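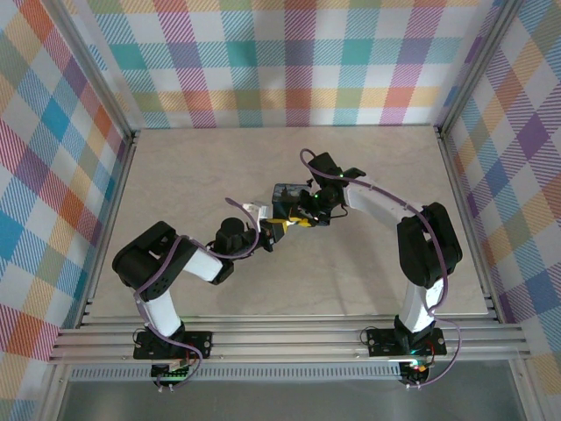 ロボット・自動化 > 家事と作業場の相談

機械に家事や作業場の雑用を任せられる日は、もう来ていますか

bidberg_no_ura さん 2019年1月21日

はじめて書き込みます。長くなりますが、お付き合いいただけるとありがたいです。

小さな金物修理の作業場を夫婦で営んでいまして、住まいは同じ建物の二階です。昼は下で合鍵や蝶番、引き出し金具の直し、夜は上で洗濯物をたたんで台所を片づける、という暮らしをもう長いこと続けております。どちらも嫌いではないのですが、年々指先がつらくなってきました。とくに困るのが、小さな部品を箱から出して向きをそろえ、もう片方の手に持ちかえて、決まった場所に戻すという、あの地味な仕事です。修理そのものより、こちらのほうがよほど時間を食います。

先日、息子が「最近は二本腕のロボットが研究されているらしいよ」と言い出しまして、夫もすっかりその気です。掃除機のロボットはうちにもあり、あれはまあまあ働いてくれます(椅子の脚のあいだで毎日迷子になりますが)。でも、床を走るのと物をつまむのとでは、だいぶ話が違うような気がするのです。

お聞きしたいのは次のようなことです。鍵くらいの小さな物を、二本の腕で受け渡しするようなことは、今の機械にできるのでしょうか。できるとして、うちのような作業場に置けるものなのでしょうか。それから、同じ腕で洗濯物もたたんでくれたりはしないでしょうか。最後のは半分夢ですけれど、詳しい方がいらしたら教えてください。春の4月に作業台を入れ替える予定なので、場所を空けておくべきかどうか迷っています。

Nautiyal工房の隅っこ さん

はじめまして。私は自動化の設備を入れる側の仕事を長くやってきた者です。お気持ち、とてもよくわかります。うちの母も同じようなことを申しておりました。

先に申し上げてしまうと、「決まった物が、決まった場所に、決まった向きで来る」なら、機械はずいぶん前から得意です。以前Oseritzの部品工場でお手伝いした設備は、同じ形の金具を一日に522個、文句も言わずに並べかえていました。ただしこれは、部品を置く受け皿をきっちり作り、照明も動かさず、ほかの物が混ざらないようにしてあるからできることです。準備に手間をかけた分だけ働いてくれる、と思っていただくとよいかもしれません。

ところがご相談の作業は、箱の中で鍵がばらばらに重なっているわけですよね。これが急に難しくなります。人間は指先でちょっと転がして、すべったら反対の手で受けて、ということを考えもせずにやっています。機械の場合は、まずどこに何があるかをカメラで見分け、つまむ場所を選び、つまんだあとに傾いていないかを確かめ、もう一方の腕と位置を合わせて、やっと渡せます。
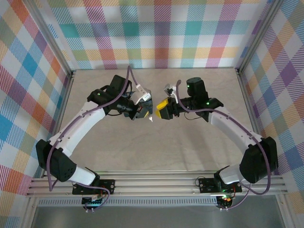

受け渡しで私がいつも気をもむのは、二つの指先が近づいたところです。片方の握りをゆるめるのが早ければ落としますし、遅ければ引っぱり合いになります。それに指先どうしが寄ると、カメラからは肝心の品物が隠れてしまうことが多いのです。腕の手首のあたりに小さなカメラを付けるのはそのためで、上からの目だけでは足りないところを近くから補うわけです。それでも、光る金属や薄い物はやはり苦手だと思っておいてください。

以前、Kellilvilleの知り合いの工場で、小物を腕から腕へ渡す試しを200回やらせてもらったことがあります。最初にうまくいったのは70回。つまむ位置と照明を直して、同じ回数をもう一度やって、ようやく三分の二ほどになりました。研究としては楽しい数字ですが、お客さまの合鍵を預ける相手としては、ちょっと心配ですよね。

洗濯物については、さらに手ごわいです。布はつまむたびに形が変わりますから。タオルを一枚ずつ、それもゆっくりなら、というところでしょうか。靴下の左右を合わせるのは、まだご主人のほうが上手だと思います。

作業台ですが、腕を置くために空けておくのはまだ早いと私は思います。それよりも、部品の受け皿を同じ大きさにそろえて、置き場所に番号をふっておかれるのをおすすめします。人にも楽ですし、いつか機械を入れることになっても、そのまま使えます。

名無しの旋盤 さん

ロボットは無理。高いし止まる。磁石つきのピンセットと仕切り箱を買ったほうがいいです。うちは仕切りを87に分けた箱で足りてます。

三号棟の編みもの好き さん

横から失礼します。専門のことは何もわからないのですが、指先がつらいとのことで他人事と思えず書いています。

私は裁縫の小物で同じように困っていて、底に薄いゴムの敷物を入れたお皿に変えたら、ボタンやスナップがすべらなくなって本当に楽になりました!平らなお皿の上だと小さな金物はつるつる逃げますよね。やわらかい敷物なら、爪の先を少し沈めて下からすくえます。鍵でもできるのではないかしら。

夢のお話も、私は好きです。うちでは食器洗い機が来たとき、祖母が「これは魔法の戸棚だ」と言って、最初の晩は終わるまで前に座っていました。腕のロボットが洗濯物をたたむ日が来たら、私もきっと椅子を持ってきて眺めると思います。それまでどうか、お手をあたためて、無理をなさらずに。

bidberg_no_ura さん(お礼)

みなさま、ご親切にありがとうございます。夫にも読んで聞かせました。200回のうち70回と聞いて、だいぶ肩を落としておりましたが、受け皿に番号をふるところまでは自分がやると申しております。ゴムの敷物は家に余りがあったので、さっそく切って入れてみます。作業台は今と同じ幅のものを頼むことにしました。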